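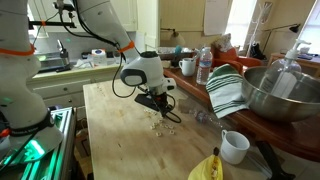 **Ticket 437: second gripper for the table-clearing cell, quote and spares**

Status: open, awaiting purchase approval
Raised by: Rozália Paulík
Assigned to: Ville Tikkanen
Site: Sumdale, kitchen bench
Opened: 01/08/2024

**Request**

Two-arm cell, one working gripper pair, no spares on the shelf. If a finger set goes, the bench stops until Taltar ships another. Please price a spare gripper plus finger sets and say which budget line it comes from.

**Current task set**

- Loose cereal, picked up or swept to one side
- Crumpled clear bottle, lying on its side
- White mug, lifted by handle or rim
- Open cereal bag, moved without tipping

The cereal is the hard one. The standard fingers are too thick at the tip and push the rings along the wood. The mug and the bottle are within the rated opening.

**Log**

*Tikkanen:* Asked Taltar for a quote. Complete gripper, same model, £1,930 before VAT. Finger sets £112 a pair. The cable is not included and they have not given a price for it.

*Tikkanen:* Faltport list a cheaper unit at £1,000. Different bolt pattern, so it needs an adapter plate. Driver support for our controller version is not confirmed. Have asked.

*Trnka:* Before anyone orders, check the cable. The last three stops I looked at were connector faults at the wrist. A new gripper on the old cable will give the same fault code.

*Paulík:* Agreed. Can we swap left and right cables and see whether the fault moves?

*Tikkanen:* Swapped. Fault followed the cable. Gripper passes open/close test on the other arm. Re-routed with more slack at the wrist joint. No stop in the following two sessions, which is too short to close on.

*Majali:* From the budget side: a gripper at the Taltar price counts as capital and needs a form from Ľubica Šťastný. Finger sets and cables go through consumables and I can sign those now. Please split the request.

*Tikkanen:* Split as below.

1. Consumables: two pairs of thin-tip fingers from Taltar, one wrist cable. Cable price to follow.
2. Capital: one spare gripper, Taltar. Form sent to Ľubica.

*Trnka:* Faltport replied. No driver for our version, planned for a later release. I would drop them from the comparison.

*Majali:* Fingers approved. Send me the cable price and I will add it to the same order. The Skála bench uses the same wrist connector, so ask whether they want one too.

**Outstanding**

- Cable price from Taltar (Tikkanen)
- Capital form, decision due at the August review (Šťastný)
- Repeat the cereal task with thin-tip fingers once delivered, log results here (Trnka)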